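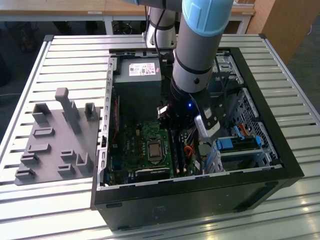
An open desktop tower on a work table, with its side panel off. Photo: Enport

**Enport opens desktop repair counter in Plambridge**

PLAMBRIDGE, May — Enport will start taking in used desktop computers at its Trultberg Street shop this month. Owners can have a machine checked for $40, and the fee comes off the bill if they go ahead with a repair.

The shop has room for 88 towers at a time — laptops are not accepted yet.

"Many of these computers need one part, and people throw out the whole box," said Saodah Raju, shop manager.

The counter opens at 11 a.m. Press contact: Regula Zwahlen, Enport.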